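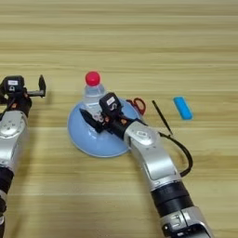

Viera Bartoš is of the opinion that a table must be bought with the hands and only afterwards with the eyes. She told me this on the phone before we ever met, and she repeated it when I came to Skernport to see her workshop, a long brick building behind the old fish hall. I had asked her a simple question. My own kitchen table had a gray patch near the sink side, and I wanted to know if I should sand it or sell it. She did not answer. She asked me what the patch felt like, and I had to admit that I had never touched it with attention.

In the past few years many households in this part of the coast have gone back to solid wood in the kitchen. The parents of the present buyers threw it out. They wanted surfaces which could be wiped and forgotten, and one can understand them, they had scrubbed enough boards as children. The tables went to sheds, to summer houses, to the rooms where boats are painted. Now they come out again, often with paint on one end and the marks of a vise on the other, and somebody has to decide what is to be done with them.

At the workshop in Skernport the answer is usually less than the customer expects. A table is brought in, it stands for two weeks without anybody working on it, and during that time it gets used to the air of the room. A top which has lived in a damp shed will move when it comes into a heated house. If it is sanded flat on the first day, it will be flat for that day only. Customers do not like to pay for two weeks of standing, so the workshop does not write it on the bill.

After this the old finish is tested. A drop of alcohol on a hidden place makes shellac sticky. Most modern varnishes do not react to it. With wax one can simply use a fingernail. I was allowed to try on a table from Farkari, a village in the hills where the winters are long and where, it seems, every family once waxed the table before the holidays and never took off the wax from the year before. The layer was brown like strong tea. Under it the wood was almost yellow, and when we had cleaned a piece the size of a hand, the owner's son, who was waiting by the door, said he would prefer to have the brown one back.

This is a real question and the craft does not agree on it. One school says that the color of age is a part of the thing and should stay. The other says that dirt is dirt, and a surface on which bread is cut has to be clean down to the fiber. Viera Bartoš stands somewhere between. She cleans the top and leaves the legs. The result looks strange in the first months, as if two tables were joined, but the top darkens again with light and use, and by the second summer the difference is mild.

The matter of oil or varnish brings more discussion than any other. Varnish makes a film. It keeps water and wine out as long as it is whole, and a family with small children may be very thankful for it. When it breaks, water goes under the film and cannot easily leave, and a gray patch appears, such as mine. To repair one place properly, often the whole top must be taken down. Oil goes into the wood and leaves no thick skin above it. It protects less well on the first day, and a wet glass forgotten overnight will surely leave a ring. But the ring can be treated alone. One rubs along the grain with fine paper, puts on a little oil, wipes off what remains after a quarter of an hour, and leaves it until the next day.

There is a warning which belongs to this, and I ask the reader to take it seriously. Rags with linseed oil can heat up by themselves and catch fire when they are left in a heap. In the workshop they are spread out flat outdoors to dry on a stone wall, and small ones are put in a metal can with water and a lid. At home people forget it, after a pleasant afternoon of work, and put the rag in the bin under the sink.

Where does new wood come from, when a board is too far gone? For many repairs the workshop buys from Oravec, a family sawmill on the road to Farkari, which still dries a part of its boards in the open air. I visited it in June. The stacks stand on a slope facing north, with thin strips between the boards so that the wind can pass, and each stack carries a number in chalk. Number 49 was being opened that morning. The board on top had a split as long as my arm, and the men put it aside for firewood without any comment. The others were good. They smelled a little sour, like apples kept too long, and this smell was still in my car when I was back in Skernport.

The price is the weak point of the whole story. A cleaned and oiled table for six people costs 352 euros at the workshop, if the joints are sound. For 200 euros one can have a new one from a big store, with delivery. I do not think it helps to be angry about this comparison. A student who rents one room for one year has good reasons to buy the cheap table, and some of the cheap ones are not badly made. The calculation changes only for people who stay, and who can say how long they will stay.

Some customers try to do the work alone. For them the workshop lends out a Bevemach sander on weekends, an old heavy machine with a cloth bag for the dust, and with it comes a sheet of instructions which has been copied so often that the last lines are hard to read. The first rule on it is to begin with paper that seems too fine. The second is to write thin pencil lines over the whole top and to stop as soon as they are gone. Most damage, I was told, is done by people who have already finished and continue because the machine is theirs until evening. Corners become round, and thin places appear near the edge which later are seen in every side light.

The daily care is shorter. A damp cloth, well wrung, and then a dry one. No dish soap on an oiled top more often than needed, as it takes the oil out with the grease. Hot pots on something, always. Lemon juice should be wiped at once, and so should red cabbage. Twice a year comes a thin coat of oil, on a day when the windows can be open and the family can eat somewhere else. In houses with strong floor heating, a bowl of water in the room during winter does some good for the wood and also for the throat.

As for my patch, I touched it at last, with my eyes closed, as I had been instructed. It was rough in the direction of the window and quite smooth in the other. I reported this by phone. Viera Bartoš was silent for a moment and then asked whether I owned a scraper, and whether I could keep the table free until the weekend. I said yes to the second. The scraper I have borrowed from a neighbor, and he wants it back on Monday, sharpened.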